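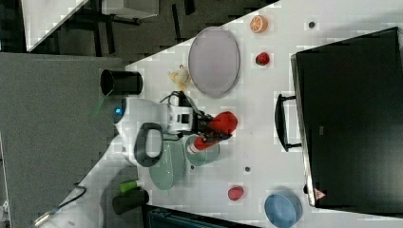 Setting up and cleaning a play food table

Flanska play center, parent and staff pages
Last updated 2023-04-03

A play kitchen works best when the food is clean, the dishes can be reached, and everything has a place to go back to. These steps cover sorting a mixed batch of toy food and dishes, washing it, laying it out on a table, and putting it away. They were written for the play tables at Flanska but will work for a table at home.

Allow an hour the first time. After that the daily part takes a few minutes, and the full wash only has to be done every other week.

What you need

A table with a smooth, light-colored top. White is good for this. Small pieces show up well on it, and so do crumbs and sticky spots.
Dish soap and warm water.
Two dishpans or a double sink.
A soft brush. An old toothbrush is fine.
Two dry towels.
A measuring cup.
A lidded bin for the food and a shallow one for the dishes.

Step 1. Clear everything off and sort it

Take all the pieces off the table and make two piles, one for food and one for dishes. Plates, bowls and cups go together no matter what size they are.

Go through the food pile again and separate it by how it can be washed. Hard pieces that are sealed all the way around can go in water. Soft pieces need a squeeze test. Hold the piece over the sink and squeeze it. If air comes out, there is a hole somewhere and water will get in. Those get wiped, never soaked. Fabric and felt pieces go in a mesh laundry bag. Painted wood is wiped with a damp cloth and dried right away.

Check each piece while it is in your hand. Throw out anything that is cracked, has a sharp edge, or is shedding paint. If children under three use the table, also remove anything that fits inside a toilet paper tube. Berries are the usual problem. Some strawberries and raspberries are big enough and some are not, so test each one.

Step 2. Wash

Fill one pan with warm water and a squirt of dish soap. Put the hard pieces in and leave them for ten minutes. Scrub the ones with texture. A strawberry or raspberry with a bumpy surface holds dirt in the low spots, and a cloth will slide right over it. The cut face of an orange half has the same problem if the segments are molded in. Run the brush along the lines.

Bananas with an open peel are slow to clean. Work the brush in behind each strip of peel where it joins the fruit, then rinse with the peel end down so the water drains out.

Wash the dishes last. Play dishes usually need only a wipe, but rims collect grime, especially on plates with a raised edge.

Rinse everything in the second pan.

Step 3. Disinfect, if you need to

At home, soap and water is enough unless someone has been sick. For a shared table, follow the rules for your program. At Flanska we use a plain unscented bleach solution mixed fresh each time. Measure it according to the bleach label. Bottles come in different strengths, and the ratio on an old handout may be wrong for the one you have. We mix 1000 milliliters of water at a time, which does a full set of hard food. Keep children out of the room, open a window, and never mix bleach with any other cleaner.

Leave the pieces wet for as long as the label says, then rinse and set them on a towel.

Step 4. Dry completely

Spread the pieces out so they do not touch. Turn bowls and cups upside down. Turn the food over after an hour. Most hard pieces are dry by evening, but the banana and anything else with folds should be left overnight. A piece that goes into a lidded bin damp will smell within a week.

Step 5. Lay out the table

Wipe the tabletop and let it dry. Then put out the dishes before any of the food.

Start with the largest plate and put it toward the middle of the back half of the table. It gives the layout a center, and children tend to use it as the serving plate. Leave it empty. A plate that is already full gets looked at, and an empty one gets filled.

Place bowls and smaller plates along the front, where short arms can reach them. Mix the colors. We use lavender, pale green, teal and blue, and the food stands out against all of them.

Now add the food. Put it on the bare table, next to the dishes, with a hand's width between pieces. Keep fruit in one area if you want the children to practice sorting. If you have two halves of the same fruit, put them at opposite ends so there is something to find.

Do not put everything out. Six to ten pieces is plenty for two children. Keep the rest in the bin and trade a few in when interest drops. Our full collection is 691 pieces across all the tables, and almost none of it is out at one time. 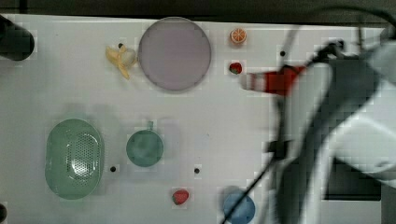

Oditz wrote in after trying this layout to say that the big plate kept getting pushed off the back edge, and that a square of rubber shelf liner underneath fixed it. The liner was cut smaller than the plate so it did not show. We have since done the same on our narrow tables. Wash the liner along with the dishes – it picks up lint.

Step 6. Give them something to do

Most children need no instructions. If the table sits unused, one of these usually gets it going.

Color match. Ask for a red food on the green plate, or a yellow food in the blue bowl.
Take an order. One child asks for a dish and another puts it together. An empty cup makes a good stand-in for a drink.
Fruit salad. All the fruit goes in one bowl, then back out, named one piece at a time.
Tongs. Have the children move the food with kitchen tongs in place of fingers. Soft pieces are easiest. Round, hard ones roll away and should come later.

Step 7. Put it away

Food goes in the lidded bin and dishes go in the shallow one, stacked with the largest on the bottom. Look under the table before you close the lids. Wipe the tabletop with soap and water, and go over any dark specks or marks with a damp cloth. If they stay put after a second wipe, leave them alone.

Tape a short list of contents inside the lid of the food bin. Update it when something is thrown out.

Replacing pieces

The group at Wubshet swaps worn pieces with us every June, and we recommend finding someone to trade with if you run more than one table. Mixed sets are fine. The sizes do not have to match, and a strawberry as big as an orange has never bothered any child here.

The Flerkby room has its own bins with green lids. Please do not combine them with the ones in the main room, as its pieces are washed on a different schedule.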